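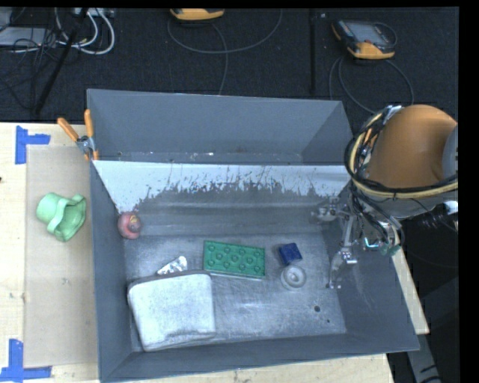 Looking for people in Ronadine who have never been to a council meeting (and a few who have)

Hi, I'm Haris Arain. I live off Ochoa Street, up past the water tower, and I write the Jirnari council roundup that goes out on Zenditz. If you've ever gotten one of my long emails at eleven at night about storm drains, that was me, sorry.

I'm trying to get a group of residents together to follow our city council for one budget season and say in plain words what they think of it. I'm calling it the Ronadine Bench because you mostly sit. I need 50 people. I have some already, mostly my neighbors and people I've cornered at the hardware store, and they are nearly all my age and nearly all homeowners, so please don't think the spots are gone.

Why I'm doing it

In the last ward election 2541 people voted. I've lived here long enough to remember when it was well over 3000, and there are more houses now than there were then! I don't have a big theory about it. When I knock on doors to ask, people tell me they didn't know who was running, or they knew but couldn't say what a council member does all day, or they went to one meeting years ago about a fence and sat through two hours of something else and never went back.

I've been going to the meetings for a long time now and I still get lost in them. Last spring they voted on the paving list and I was sitting right there with the packet on my lap and I couldn't have told you which streets were on it. I had to call the clerk's office the next morning (they were very nice about it). So I don't think the people who stay home are lazy. I think the thing is hard to follow, and I'd like the council to hear that from a bunch of different folks and not just from me at the microphone again.

What you'd be doing

The season starts in July and goes until the budget gets its final vote, which is usually in the fall but has slipped before. In that stretch I'd ask you to:

Come to 2 council meetings, or watch them on the city's video page if you can't get there. They start at 7 p.m. and you can leave whenever you want. Pick whichever ones you like, though I'd love it if at least one was a budget hearing.

Write down what you thought afterward. A page is plenty, a few lines is fine too. I have a form with some questions on it, things like "what did they decide tonight" and "was there a point where you stopped following." If you hate forms, leave me a voice message and I'll type it up and send it back to you to check.

Come to one group talk at the end, where we go through what everybody wrote and figure out what to put in the report. I'll bring food. It'll be in the evening and I'm hoping for the library's downstairs room, but I haven't got that confirmed yet.

The report goes to all the council members and gets posted on Zenditz, where anybody can read it. Your name is only on it if you want it there.

You do not have to speak at a meeting. A couple of people asked me that right away with a look of real fear, so I'm putting it in its own paragraph. If you want to speak during public comment, great, I'll show you how the sign-up sheet works and sit next to you. But it isn't part of this.

Who I'm looking for

Anybody 16 or older who lives in Ronadine. You don't need to be registered to vote and you don't need to be able to vote. You don't need to know anything about zoning or bonds or what a consent agenda is - I would honestly rather have you if you don't, at least for half the group.

I'm short on renters, especially from the apartments behind the old feed mill. I'm short on people under 30, on people who work evenings (that's what the video page is for), and on parents with little kids. I'd also really like some folks who moved to town recently, because you'll notice things the rest of us have gotten used to, like the way everyone at the front table calls the sewer plant "the facility."

If English isn't the language you're most comfortable in, please write your notes in whatever one is. I've got a friend who'll help with Spanish, and I'll go find help for others once I know what's needed.

Who I can't take: anyone on the council now, anyone working for the city, and anyone who is running or is managing a campaign. Same goes if you're married to one of those people. I like several of you very much and you can read the report when it's done.

I'll take any party and no party. Ward races here don't have party labels anyhow and I'm not going to ask. I do have opinions of my own, and if you've read the roundup you know what they are about the parking meters, but I'm going to keep them out of the form and I've asked two people who disagree with me about nearly everything to look over the questions first. They've already made me change four of them.

Is it paid?

A little. Everyone who does both meetings, the notes and the group talk gets a $50 grocery card. The money is from readers of the roundup who chipped in over the winter, and none of it is from the city or from any candidate. If you do part of it and have to drop out, let me know and we'll work something out, I'm not going to be strict with people who had a baby or changed shifts.

If you need a ride to a meeting, tell me. I have a car with room for four and so does my sister-in-law. City hall has a ramp on the parking lot side and an elevator up to the chamber, and the elevator is slow, so give yourself some extra minutes. The chamber's sound system is not good. Sit on the left side if you have trouble hearing, the speaker on the right has been buzzing since before the last mayor.

How to sign up

Go to the Jirnari page on Zenditz and hit "reply to Haris" at the bottom of any roundup. You don't have to subscribe. Put "Bench" in the subject line so I can find it and tell me:

your name and what you like to be called
what street you live on (no house number needed)
whether you rent or own or live with family
if you've ever been to a council meeting, and if so what got you there
whether you'd rather go in person or watch the video
the best way and time to reach you

That's the whole application. There's no essay and no interview, but I will call or write back to everyone, mostly so you can ask me things. If you'd rather do it on paper, there's a stack of cards by the register at the laundromat on Ochoa Street and another at the library desk, and I pick them up every few days.

I'm going to keep sign-ups open through the end of June or until I'm full. If more people write in than I have places for, I'll fill the gaps I listed above first and then draw names for the rest. Anyone who doesn't get drawn can still have the form and send me notes, I just can't promise the grocery card.

Some things people have asked me already

Can two people from the same household do it? Yes, but please write your notes separately. I'd like to hear it if you disagreed on the drive home.

Can I do it if I live on the other side of the highway? That's the next ward over, so not this time. If this goes okay I'd love to help somebody over there start one. Write to me anyway and I'll keep your name.

Will you share my notes with the council? Only what ends up in the report, and you'll see the draft before they do. If there's a line of yours you want taken out, it comes out.

What if I think the council is doing a great job? Then say so! I had one fellow tell me he figured this was for complainers. It's for anybody who'll sit through a meeting and tell me what they made of it.

Can I bring my kid? Sure. There's usually one or two in the back row with a coloring book, and the city clerk keeps a jar of pretzels.

If you know someone who'd be good at this and would never answer an ad, please go tell them about it in person, that's how I got most of the folks I've got so far. And if you wrote to me back when I first mentioned the idea and I didn't answer, write again. My inbox was a mess and I probably lost you in it.

Haris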